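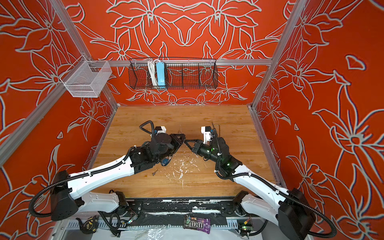 Varon student robotics project, notes for the talk
Speaker: Maarten Vandenberghe

Start slow. Say good morning, say my name, thank the Sostcombe school for the room.

1. Who we are
Student club, second year. Most of us study mechanics, only Dinesh Nigam came from computer science. Say that he wrote the control program and will answer the software questions at the end.

2. The task
Two arms must work together on small objects: one holds, the other one turns or pulls. For the Prundov competition in September we have 5 minutes per run. Explain that the arms share one table, so each must know where the other is. (Pause. Ask who has tried this with only one arm.)

3. How we teach it
We guide the arms by hand and record the movement. By now we have 800 recordings. Dinesh wants 3,000. Wait for the laugh, but then explain it seriously: with few recordings the program copies our mistakes too.

4. What was difficult
- Fingertips meeting in the middle. Our first calibration was wrong by 2 millimeters and we lost a full week.
- Cables. Leave enough length at the wrist, then tie them.
- Light. In the evening our results were worse than in the morning. We still don't fully understand why.

5. Money
Keep short. Durrani paid for the motors, the school paid for the rest.

Then questions. If they ask about speed, give the word to Dinesh. Repeat every question into the microphone before answering.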